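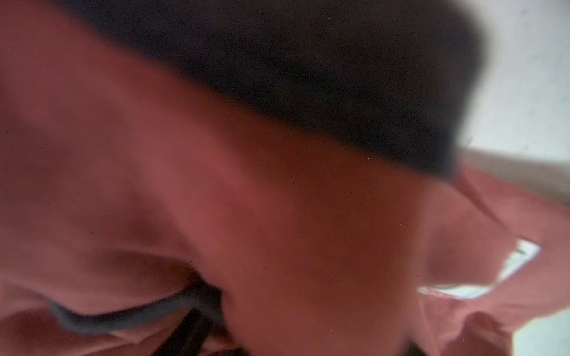
Tanska Fabric Handling Bench – Club and Class Edition

Manufacturer: Drolteck
Category: Education / Manipulation / Soft goods
Availability: ships from October
Price: $749 (bench kit, arms not included)

Overview

The Tanska bench is a tabletop work area for student robotics teams that have finished rigid pick-and-place and want to move on to cloth. It is sized for two small arms and one mixed pile of clothing. The kit covers the surface, the surround, the frame rails, two pairs of replacement fingers and the printed course notes. Arms, controllers and wrist cameras are sold separately, and most arms already used in high school clubs will bolt on with the adapter plate.

The course notes are written as 10 sessions for a club that meets once a week. The first three sessions use a single towel. A mixed pile is introduced in session four, and the second arm in session seven. Teams entering the Zasex student challenge can skip to session five if their grasp logging already works.

Work surface and surround

Most student vision code is first tested against a plain backdrop, and it tends to fail when the backdrop changes. The Tanska surround is supplied in two versions, plain and patterned, and both fit the same rails. The patterned version puts wavy rings and stripes in coral, pink and cream right behind the work area, close enough in color to a pink or salmon garment that a simple color threshold will merge the two. The tabletop stays white on both versions. It does pick up scuffs and short dark marks, and those marks will show up in a segmentation mask if the minimum blob size is set too low. Session two has the students find that value for themselves.
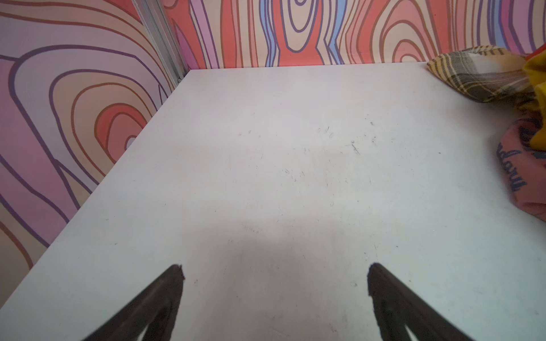

Corner alignment is the first thing to check before calibration. The surround panels must sit square to the table, with the left and back panels pushed fully home before the screws are tightened. The metal rail standing where the two panels meet is a useful fixed vertical for checking camera roll, and the straight line where the back panel reaches the table does the same job for the horizontal. Teams that recheck against both lines at the start of a meeting lose very little time to drift.

Fingers

The replacement fingers are black, with a hollow inner section that flexes slightly under load. Maximum opening with the standard adapter is 68 mm. Tips are a wear part and will chip when driven into the table, a common event in the first month. Printable files for the tips are included, and a club with its own printer can treat them as consumables. Do not file a chipped tip to a point – it will snag knit fabric.

Two-arm operation

From session seven the bench is run with one arm holding and the other pulling. The notes assume that both arms share a single table frame of reference. Cable routing is left to the team, with one rule: the loop must clear the pile at every pose in the program, including the home pose. Run the full path at 10 percent speed with no fabric on the table, then repeat it with the pile in place.

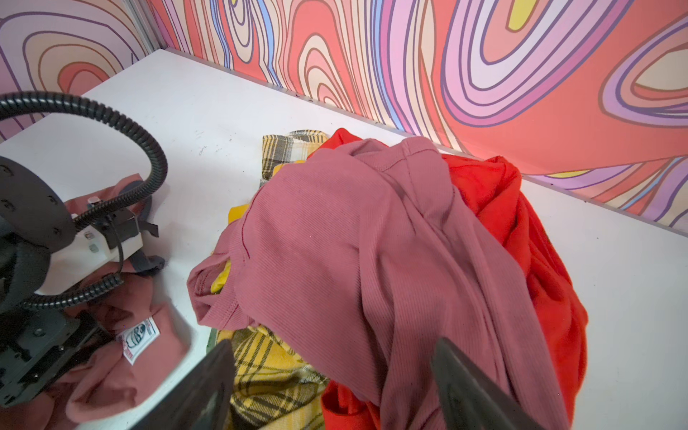
Mixed pile at the center of the table: pink ribbed knit over red-orange and plaid, second arm at left.

Garment selection

Garments are not supplied. The notes recommend secondhand adult clothing in a mix of weights, with at least one ribbed knit, one plaid shirt and one item with large printed lettering. Ribbing gives the fingers something to hold. Lettering is harder, and a folded word is a good test of whether a classifier is reading the garment or just the print. Remove belts, pins and drawstrings before use.

Grasp point exercise

Session five asks the students to choose grasp points at the border between cloth and table and to log the result of each attempt. The log sheet has 50 rows. A team should fill it before changing any parameter. Points at the border are easier to approach, but they often pull out a single layer, and the sheet has a column for that. 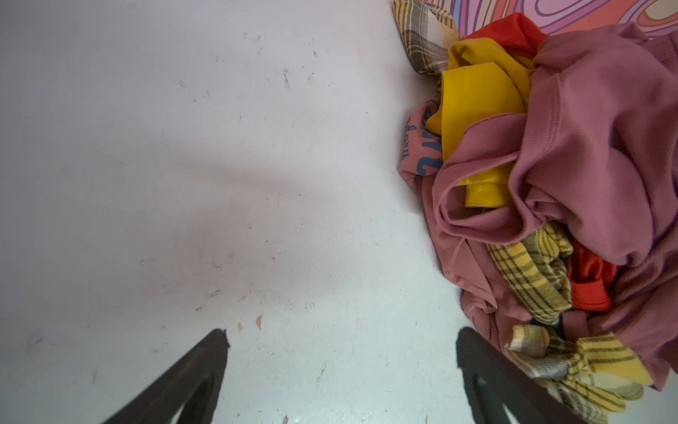

Špela Kadrić writes that her club filled the sheet twice, once with the plain surround and once with the patterned one, and that the second sheet was the one worth discussing afterward. She would like a separate column for grasps that take two garments at once – her students had been writing these in the margin. She also asks whether the tips can be ordered in a softer material.

Softer tips are available under the Bang accessory line and fit without modification. The revised log sheet, with a column for double grasps, is included with all current kits and can be downloaded by existing owners.

In the box

White tabletop
Surround panels, plain or patterned (specify when ordering)
Metal frame rails and corner hardware
Adapter plate
Two pairs of replacement fingers
Course notes and log sheets

Not included: arms, controllers, cameras, power supplies, garments.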